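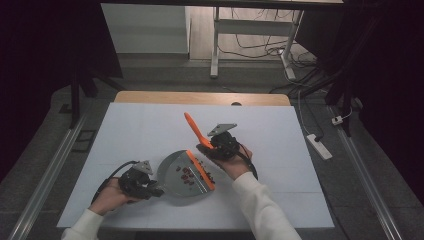 Page last changed: July 4, 2018

Picking up spilled dry beans

Dry beans roll. A broom scatters them and a vacuum hose can choke on the larger ones. On a bench or tabletop, use a shallow metal dustpan and a flat scraper.

1. Set the pan down with the scooping edge toward the spill. Tilt it slightly so the edge meets the surface along its whole width.

2. Hold the scraper blade parallel to the lip. Draw the beans in with short strokes. Long strokes send the outer beans past the corners of the pan.

3. When the last few sit at the lip, lay the blade across it as a gate and level the pan before lifting.

A light, smooth board under the work helps. Dark red beans show up against it, and the board can be carried to the bin with whatever is left. On bare wood, check knot holes and screw holes. A kidney bean will usually bridge a small hole, but a mung bean drops in.

Pan edge: a bent lip leaves a gap that small beans pass under. Press it flat against a steel block. The old Istix pan in our shop was bent in January and took 7 light taps with a mallet to true up.

Mixed beans

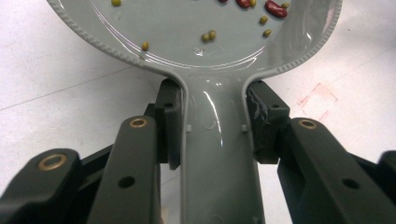
Sort in small lots. A wide plastic spoon with a raised rim holds a lot without spillage, provided the beans lie in a single layer with space between them. Mung and kidney beans differ enough in size to separate through a coarse sieve; the Stummont No. 73 passes mung and holds kidney. Shake level, then pick through the retained beans by hand for splits and stones.

Do not heap the spoon. Beans in a second layer slide off the first as soon as the handle dips.

Static: glossy plastic holds bean dust in dry weather. Wipe the bowl with a damp cloth and dry it fully before the beans go back in the jar.

Beans off the floor go in a separate container for pie weights. A 284 g lot covers the base of our small Iken tin.

See also: Rice and lentils; Sieve sizes; Repairing a dustpan handle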